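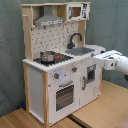 The play kitchen used by the Kolby robotics club, with the arm at the sink end of the counter.

Small Kitchen, Long List

At Kolby, a student club is spending the year teaching a robot arm to work in a kitchen built for preschoolers

19 November 2023

Print this article | E-mail this article

The pot has to go from the stove to the sink. That is the whole task, and it has been written on the whiteboard in the basement of the engineering building at Kolby College since the start of the fall term. Under it, in different handwriting, is a column of tally marks for the attempts that worked and a longer column for the ones that didn't.

The Kolby robotics club meets two evenings a week. Most of its members are sophomores and juniors, and fewer than half are studying engineering. There is a nursing student, a pair of music majors and a senior from the accounting program who came to one meeting for the pizza and now writes most of the control software. They are preparing for the Balik Challenge, a student competition held each June in which teams from small colleges set a robot loose on household chores at toy scale.

The rules of the challenge are short. Every team works with a child-sized play kitchen. Every team gets the same list of 30 chores, and on the day of the contest the judges draw 5 of them. A robot has to do each chore without a person touching it or steering it. A team may restart once per chore. Points are taken off for anything knocked over and for anything that ends up on the floor.

Toy kitchens have a long history in this kind of work. They are cheap, they fit in a room that has other uses, and nothing in them is hot or sharp. They also turn out to be hard going for a machine. The pot in the Kolby kitchen is small and round, with a metal body that throws back the overhead lights. The faucet is a black gooseneck that curves out over the basin, right where a gripper would like to be. The oven handle runs across the door and the cabinet handle runs up and down, so the robot has to turn its wrist between one and the other.

The club learned about the wrist in its first month. The early program approached every handle the same way, with the fingers set for the oven. It opened the oven door well enough. At the cabinet it pressed both fingertips against the front of the handle and pushed until the safety limit stopped it. The kitchen slid backward several inches. The members watched the recording a few times, fixed the angle and put strips of rubber under the legs.

The arm came from Drirkus, a packaging company a short drive from campus that was replacing older equipment. The club paid for the gripper, which cost $3,865 and used up most of two years of fundraising. The kitchen was the cheapest large item on the budget. It came flat in a box for $200, and the first-years put it together over one long evening. The white panels and pale wood posts went up quickly. The range hood took longer.

Kolby's approach is to teach by showing. A member guides the arm through a chore with a hand controller, the computer records the motion along with what the cameras see, and the whole thing is done again with the pot moved a little. After 200 demonstrations the recordings go into a training run overnight. The next evening the robot tries the chore alone.

The demonstrations are dull work, and the club has set rules for them. Nobody drives for more than 30 minutes at a stretch. The driver says out loud when a demonstration went badly, and it gets thrown out. Someone else resets the kitchen, because a driver who resets his own pot tends to put it back where it is easiest to reach.

That last rule came out of a poor week in October. The robot had been doing well on the pot, and then a visiting class came through and one of the visitors placed the pot toward the back of the stovetop. The arm closed its fingers on air several inches in front of it, lifted, swung over to the sink and opened them again. It did this on every try. A look through the recordings showed that almost every demonstration had started with the pot in the same place. The set was thrown out and recorded again from the beginning.

The fabric backdrop was another lesson. The club used to run the kitchen against a bare wall next to the door, and the robot's success rate dropped whenever people walked by. A gray-green cloth now hangs behind the kitchen. It has wrinkles in it, and a few members would like to iron it. Others point out that the competition hall will not be any tidier, and so far it has not been ironed.

Balik is not the only thing on the calendar. The club also takes part in the Hettiarachchi Exchange, a program in which student teams swap recordings and try out one another's software. A team that has only ever seen its own kitchen learns a lot from a stranger's. Kolby's first swap went poorly in both directions – their program could not find the other team's sink, and the other team's program would not go near Kolby's microwave.

There are still chores on the list that the club has not started. Turning a knob is one. The knobs on the Kolby kitchen are small, and the fingers have to land on them squarely and then rotate without slipping. The microwave is another. It sits up on the shelf beside the hood, and reaching it means bringing the arm up past the faucet. Two members are working on a path that goes over the top. A third thinks it would be simpler to come in lower and from the side, and has been given until the end of term to show it.

On a recent evening the pot was back on the whiteboard. The robot made ten attempts and completed seven. One of the misses was a drop short of the basin – the other two were bad grasps at the rim. The marks went up in their columns, the recordings were saved and the next driver picked up the controller.

The club's meetings are open to all Kolby students. No experience is needed, and new members start on resets.

Print this article | E-mail this article

This site uses cookies to remember your preferences and measure traffic. By continuing to read, you accept our use of cookies.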